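Speaker notes: Bringing a car back after long storage
Club night talk, Prellton hall, 7.30 pm start. Aim for 25 minutes and leave the rest for questions.

Opening

Thank the Prellton branch for having me. Mention that the handout with part numbers is on the table by the urn and that I only printed one box, so share.

Start with the car. It's a Julden two-door, 1300 motor, four-speed, last registered in 1994. It came out of a shed with the handbrake on and half a tank of old petrol. Most of what follows applies to any carburettored car of the period. If you have injection, the fuel section is different and I'll say so when I get there.

Say early on: don't try to start it on the first day. Everybody wants to hear it run. I did too, and on my previous car I pushed a tank's worth of rust flakes into a freshly rebuilt carby.

Fuel system

Drain the tank completely. Take it off the car if you can. On the Julden it's four bolts and a strap, and the strap will snap, so have a replacement ready.

Replace every rubber hose, including the short one between the pump and the hard line. It's hidden by the chassis rail and I missed it. Use hose rated for ethanol blends even if you never plan to run one.

Injection cars: do the above, plus the return line and the high-pressure filter. Send the injectors out for cleaning before you fit them.

Brakes

This is where the money went. All wheel cylinders were seized. The master cylinder looked fine from outside and was pitted right through the bore. I had it sleeved in stainless, with a wait of 11 weeks. Order this job first and do the rest while it's away.

Flexible hoses get replaced, no discussion. Hard lines, inspect them where the clips sit. Mine had two bad spots under clips and nowhere else.

Pause here and ask who has had trouble getting drum parts. Last time this took up five minutes, so keep it moving.

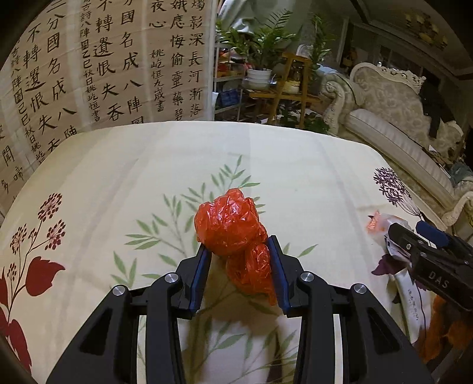 Isaksson from the forum wrote back after I posted these notes in April and said I was too hard on rebuild kits. The reply was that a light hone and a good kit had lasted nearly 300 hours of driving on two different cars, and that sleeving only makes sense once you can feel a ridge with a fingernail. Fair point. I'd still sleeve mine, but give both views to the room.

Engine

Plugs out, a little light oil down each bore, leave it overnight. Turn it by hand with a bar on the crank nut. If it won't go, leave it another night and try again. Mine took three.

Change the oil and filter before cranking. Then crank with the plugs still out until the gauge moves. I used a Driltero battery drill on the oil pump drive to prime it. That works on this motor only if the distributor is out, so mark the rotor position first.

Thermostat housing bolts will probably shear. Heat them before you put a spanner on them.

Compression on mine came up low on number two to begin with. Hold off pulling the head over a first reading. After a few short runs it was close enough to the others that I left it alone.

Tyres and rego

Tread means nothing on old tyres. Check the date code and budget for five, counting the spare.

Book the inspection after you've driven it in a paddock or a long driveway, and bleed the brakes a second time before you go. Take receipts for the brake work. The inspector wanted to see mine.

Questions

Likely ones: cost, paint, where the seat trim came from. Paint is not done yet. The trim is on page 2 of the handout.

Hall has to be locked by 10 pm. Bring the projector lead home this time.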